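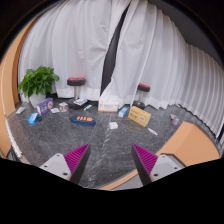 展示ブースや撮影コーナーの間仕切りに使う、床まで届く白い吊りカーテン「Lallero」の取扱ページです。最初にお断りしておくと、当店はこの商品を手放しでは勧めていません。メーカーのUndixは「一枚で空間が生まれ変わる」と書いていますが、布を吊るだけで部屋が生まれ変わるなら内装業者は要りません。白いカーテンが深い縦ひだで奥をぐるりと囲み、黒い座面のスツールと白い鉢の観葉植物がその前に置いてあると、確かにそれらしく見えます。ただ、中央寄りの二枚の合わせ目には細い暗い隙間が上から床まで通っています。カタログの文章はこの合わせ目に一言も触れていません。気になる方は、重ね代を多めに取って注文してください。

仕様
品番:3808
1枚の仕上がり幅:1000mm
裾上げ:無料(ご注文時に床からレール下端までの寸法をお知らせください)
色:白のみ
付属品:ランナー、収納袋
別売:Rerine曲線レール、裾用ウェイトテープ
最小注文数:2枚

ひだについて
ひだの深さは布の量でほぼ決まります。メーカーの推奨はレール長の1.5倍ですが、当店で吊り比べたかぎり、1.5倍では壁際の直線部分はともかく、曲がりの外側でひだが伸びて平らに見えました。きちんとした縦ひだを端まで揃えたいなら2倍。予算が合わないなら、曲線をあきらめて直線に吊るほうがましです。薄く伸びたカーブは、どう整えても貧相です。

「遮光」という表示について
旧カタログには「準遮光」とありましたが、等級の記載がなく、問い合わせても試験成績書は出てきませんでした。そのため当ページでは遮光性能をうたいません。白い布なので、裏に強い照明があれば光は通ると考えてください。暗くしたい部屋には別の商品を選んでください。

「しわにならない」という表示について
なります。収納袋から出した直後は折り目がはっきり残ります。吊って一晩置くと浅い折り目は目立たなくなりますが、袋の底で押された部分は残りました。設営当日に開梱する予定なら、スチーマーを持っていくことをお勧めします。アイロンは低温、当て布をして裏から。

曲線レール Rerine
カーブ部分は工場曲げで、現場での曲げ直しはできません。図面の半径を間違えると作り直しになり、費用はお客様のご負担です。きつい話に聞こえるでしょうが、返品相談でいちばん多いのがこれです。段ボールを実寸で切って床に置き、その線で本当にいいのか見てから発注してください。継ぎ目は金具で留めますが、ランナーが引っかかることがあります。頻繁に開け閉めする場所に継ぎ目を持ってこないでください。

裾の処理
濃い色の床では、白い裾の高さのばらつきがよく目立ちます。床から10mm浮かせるのが標準ですが、床が水平でない会場では揃いません。ウェイトテープは裾の揺れを抑えるもので、長さの不揃いは直せません。メーカーの説明はこの二つを混ぜて書いているので、注意してください。

価格
Lallero本体 1枚 15,490円(税込)
ウェイトテープ 1mあたり 200円(税込)
Rerine曲線レールは半径と長さで変わるため、お見積りになります。

スツール、鉢、床材、パネル類は含まれません。セット販売の予定もありません。

他社品との比較
同じ用途ではWanyamaの間仕切り布もよく候補に挙がります。生地はあちらのほうが薄く、軽くて運びやすい。持ち運びの多い巡回展示ならWanyama、何か月も吊ったままにする場所ならLallero、というのが当店の見方です。洗濯後の縮みについては、どちらのメーカーも納得できる数字を出していません。当店で一度洗った分では丈がわずかに詰まりました。一枚だけの結果なので、参考程度にしてください。

ご注文の前に
生地見本を無料でお送りしています。画面の白と実物の白は違いますし、会場の照明でも変わります。見本を見ずに枚数をまとめて買うことは、売る側としてもお勧めしません。裾上げ後の返品はお受けできません。未加工品は到着後8日以内、未使用にかぎり承ります。送料は往復ともお客様のご負担です。

価格改定日:2021年10月9日
次回の入荷は3月の予定です。メーカーの納期は過去に二度遅れているため、日程の決まった催事にお使いの場合は在庫分でご検討ください。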